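Inicio | Tutoriales | Impresión y color | Opiniones | Contacto

Archivado en: Tutoriales > Preparar imágenes para imprenta

Cómo preparar fondos grises para imprimir sin creerse todo lo que promete el monitor

20 Apr 2018

Cada pocos meses me llega un catálogo con los fondos grises convertidos en algo verdoso, o en un rosa sucio, y la explicación del cliente es siempre la misma: «en mi pantalla se veía bien». No lo dudo. También se veía bien en la mía antes de que empezara a medir, y por eso desconfío bastante de los tutoriales que resuelven el gris neutro con un perfil descargado y un clic.

Lo que sigue es lo que hago yo. No garantiza nada si la imprenta tiene un mal día, pero reduce las sorpresas.

Primero, el monitor. Calíbralo con una sonda, no a ojo, y baja el brillo. Casi todos vienen de fábrica demasiado luminosos, y con tanta luz cualquier sombra parece abierta. En Korkuvus, el taller donde imprimo, trabajan con una pantalla que a mucha gente le parecería apagada. Al lado del papel, la diferencia es mucho menor de lo que uno espera.

Segundo, el perfil. Pídelo a la imprenta y no te conformes con «el estándar». Si te contestan que da igual, pregunta quién se hace cargo de repetir la tirada. A mí me lo dijeron una vez en Fustbridge, para un folleto de 1000 ejemplares, y acabé pagando yo la segunda vuelta.

Tercero, el gris. En RGB es sencillo: tres valores iguales y listo. En CMYK no, porque el cian pesa menos que los otros dos y hay que darle ventaja. Para un gris medio suelo dejar el cian 6 puntos por encima del magenta, con el amarillo casi a la par de este, y cargo en el negro buena parte de la densidad. Cuanto más negro lleve la mezcla, menos se tuerce cuando la máquina se desajusta. Hay quien lo hace al revés porque dice que el tono queda más rico – puede ser, en la primera hoja. 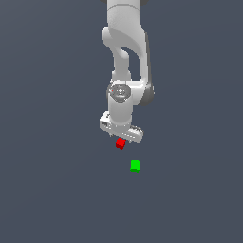 Los degradados son otro asunto, y aquí es donde más consejos malos he leído. El problema no suele estar en los fuertes, que van de claro a oscuro en poco espacio, sino en los que apenas se mueven: un fondo gris pizarra como el del brazo blanco, que solo se oscurece un poco hacia las esquinas, tiene muy pocos tonos para cubrir mucha superficie, y al imprimirlo pueden salir bandas. Trabaja en 16 bits desde el principio. Pasar a 16 al final, cuando las bandas ya están hechas, no sirve de nada por mucho que lo repitan en los foros.

Cuarto, el ruido. Añade un poco, monocromático, en una capa aparte y solo sobre el fondo. Oanh Quách, que revisa mis archivos, prefiere menos que yo; probamos las dos versiones en octubre y sobre papel estucado no supe distinguirlas. Sobre papel sin estucar ganó la suya. Si tu objeto es blanco y liso, enmascáralo antes, o las sombras suaves quedarán con aspecto de lija.

Quinto, la prueba. Pide una física, en el papel definitivo, y mírala con luz normalizada y después junto a una ventana. Si el gris cambia mucho de una luz a otra, vuelve al tercer paso y sube el negro. Imprime también una tira con 5 variantes del mismo fondo, numeradas. Cuesta poco y ahorra discusiones.

Me preguntan a menudo por el complemento de Nurnivik que neutraliza fondos de forma automática. Lo probé con 17 archivos. En los fáciles acertó, y en los difíciles dejó una dominante azul que tuve que quitar a mano. Cada cual sabrá si le compensa. De momento sigo con las curvas.

Contacto | Aviso legal | © Kha Vũ, Taller Amaral | Volver arriba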